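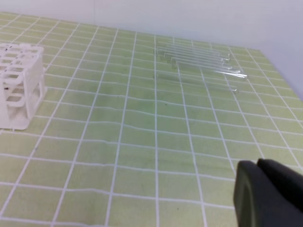
Last modified: Aug 26, 2023

My rule for judging whether a machine can do chores is to ignore the folding of shirts and look at glassware. Clear tubes are a poor target for a camera. What it gets is mostly highlights, plus whatever lies behind the glass, slightly bent.

Loading a rack sounds like unloading a dishwasher with the difficulty removed. The slots are square and evenly spaced. But a tube lying flat has to be picked up, turned upright and lowered into a hole not much wider than itself.

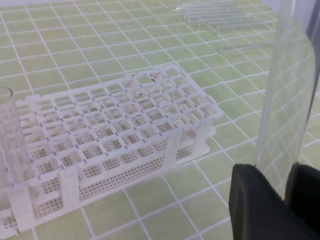
Grip height matters more than I assumed in February. Hold the tube low and the fingers reach the deck before the tube is properly seated. Hold it high and the bottom end wanders. A person corrects for this by feel. Most grippers in my price range have no feel to speak of.

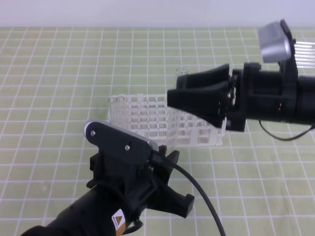

Hanan Saliba wrote in to say that a second arm only doubles the calibration work, and that Forkell would do better with one arm and a fixture. I agree for a shop floor. A kitchen has no fixtures.

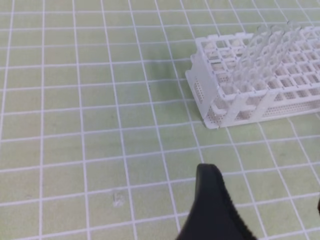 Would I pay for one to do my dishes? Not until it can run 200 tubes with 2 drops or fewer, unattended. Flokia's arm is next on my list.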